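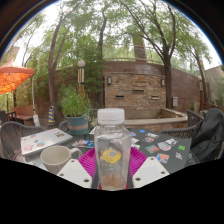 My sister thinks I should just buy the bread. She put it in the family chat on Thursday, right after I'd posted my fourth update on the sourdough starter, and she added that the bakery on Whitelaw Street sells a perfectly good loaf and you don't have to feed it or worry about it when you go away for the weekend. She has a point. I'm still going to keep going, because I'm stubborn and because I've already bought the flour.

So, some background for anyone who hasn't been following along. I started in August, which everybody told me was a great time to do it since the kitchen is warm and the yeast does most of the work. My first starter lasted nine days. It went pink on top and I threw it out, jar and all, and then felt bad about the jar. The second one was fine for a while but smelled like nail polish remover no matter what I did. The one I have now is number three, and it's the first one that has doubled on a regular schedule.

What changed was mostly the flour. I'd been using whatever was in the cupboard, and then I switched to a whole rye from Mernetti, and within a couple of feedings the thing was climbing out of the jar! I don't know if it's the rye or the brand or if I'd just finally gotten the hang of it. I feed it once a day now, in the morning while the coffee is going. It's 20 grams of starter, then equal parts flour and water, stir, lid on loosely, done. When I was doing it twice a day I kept forgetting the evening one and then lying in bed wondering if I should get up (I usually got up).

The baking part has been bumpier. My first real loaf from this starter was so dense that I sliced it thin, toasted it twice and called it crackers. The next one spread out flat like a pancake, but it tasted great with butter. I've been reading the Zulumlow forum, which is a bunch of very serious bread people, and the general feeling over there is that I'm letting the dough go too long on the counter. One person told me to stop watching the clock and watch the dough, and I've been trying, but I have no idea what I'm looking for half the time. Bubbles on the side of the bowl, apparently. A bit of a wobble when you shake it. 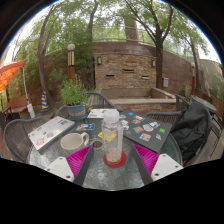

The other thing I got wrong was the oven. I always figured mine ran hot, so I'd been turning it down a little for everything, cookies included. Then I finally put a thermometer in there and found out it runs cold, by a lot! All those pale loaves suddenly made sense. Now I preheat for a full hour with the heavy pot inside, and the crust has gotten so much darker. My pot is an old Dredar that I picked up at a yard sale with a chip in the lid, and it works just as well as the fancy ones people show off on the forum. I put the dough in on a sheet of parchment, which saves my wrists from that awful moment of dropping it in.

I also tried the no-knead version everyone swears by. It was fine — maybe a little gummy in the middle, though I cut into it while it was still warm, and you're really not supposed to do that. I know you're supposed to wait. I have never once waited.

This week's plan is a plain white loaf with a shorter rise and a colder night in the fridge, and I'm going to write down the times for once, on paper, stuck to the fridge door. If it comes out well I'm taking half of it over to my sister's place. If it comes out like the crackers, she can go to Whitelaw Street for hers and I'll make soup to go with mine.

If any of you bake with rye in the mix, tell me how much you use. I've been sneaking in a couple of spoonfuls and I'd like to go higher, but the dough gets so sticky that I end up wearing most of it.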